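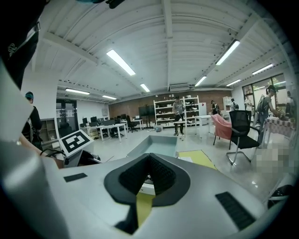

Slide 1. Title slide, leave up while people sit down.

Right, hello, can everyone hear me at the back? If you can't, wave, and I'll hold this thing closer to my mouth.

So I'm here to talk about reading aloud. Not to children, you lot all know about that already, I mean grown-ups reading to other grown-ups. We've been doing it in Ascombe on a Wednesday evening for a good while now and I still get asked if it's a class. It isn't a class! There's no homework, there's a kettle and a book and whoever turns up.

(Pause. Ask for hands: who was last read to as an adult? Audiobooks don't count, though I'll come back to them.)

Slide 2. How it started.

We began with a book of 380 pages, which was mad. I'd picked it because I loved it, and I'd forgotten that it takes the author most of a chapter to get a man out of bed. We read for an hour at a time and by March we'd lost half the room. The ones who stayed were very loyal and also, I think, a bit stubborn.

What we do now is short stories, or one long chapter, nothing over 2000 words before a break. That's a comfortable length for one voice. After that people start hearing the radiator.

Slide 3. Who reads.

Anybody who wants to, and you can pass. I really can't say that strongly enough. The first time I went to the group over in Irken they went round the circle and you had to do a page each, and I spent the whole evening working out which page would be mine — didn't hear a word of the story. So ours is a list on the table, you put your name down or you don't.

(If running late, skip the Irken bit.)

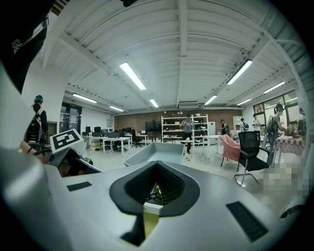 One of our regulars told me that being allowed to pass was the only reason they came back, and that it took 12 weeks of listening before they fancied a go themselves. They read a ghost story, very quietly, and we all leaned in.

Slide 4. Voices.

People worry about doing the voices. Don't do the voices. Or do one, if you've got a good one up your sleeve, but please don't feel you have to give the postman an accent. Slow down instead. Slower than that. When I time new readers they nearly always gallop, and I was the worst of the lot, I used to finish a page and need a sit down.

Stop at the full stops as well. It feels like ages when you're up there, and to everyone listening it's just a breath.

(Read the opening of the lighthouse story here, first fast, then properly. Water!)

Slide 5. Practical bits.

Chairs in a horseshoe if you can. Lamps are nicer than the big lights, but check your readers can see the page. We print in large type, double spaced, one side only, and our fullest folder has 72 sheets in it, so get a decent binder.

Then questions. Leave the reading list up on the screen.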